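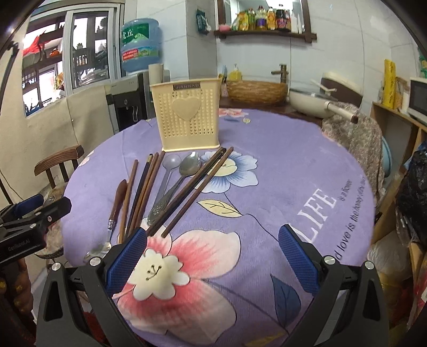
3.2 Cabinet dismissals and the timing of announcements

Figure 2. Table with a printed tablecloth and two hand-held grippers.

The second part of the study deals with how long a government waits between deciding to remove a minister and saying so in public. We call this period the silent interval. Earlier work by Mogensen treated it as a matter of office routine, with letters to be signed and a successor to be found. Our interviews in Sumbridge suggest that the electoral calendar plays a larger part than that account allows.

We coded 60 dismissals from the regional cabinets of Sumbridge and Overgaard. A case was included if the minister left against his or her wishes and if two separate sources gave a date for the decision. Resignations on health grounds were left out. So were four cases in which the minister was moved to another post on the same day, although Laxdal would have counted these as dismissals in all but name.

Local newspapers were the main source for the date of the decision. We read 750 articles, most of them from the Overgaard press, and marked each one for the first mention of a planned removal. The date of the announcement came from the cabinet gazette. Where the gazette was printed late, we used the date on the letter of dismissal, if the archive held a copy.

The silent interval was longer when a by-election was due in the minister's home district. This held for both regions but was stronger in Overgaard, where district party branches choose their own candidates and can withhold support from the premier. One former branch secretary told us that the premier's office "would sit on a letter until the boxes were counted." In Sumbridge, candidates are picked centrally, and the branches have less to bargain with.

The Grurner case does not fit the pattern. The minister was removed in December, with a by-election pending, and the announcement was made the same evening. Both newspapers had already printed the story, and the premier may have seen little use in waiting. We kept the case in the sample and report the results with and without it in the appendix.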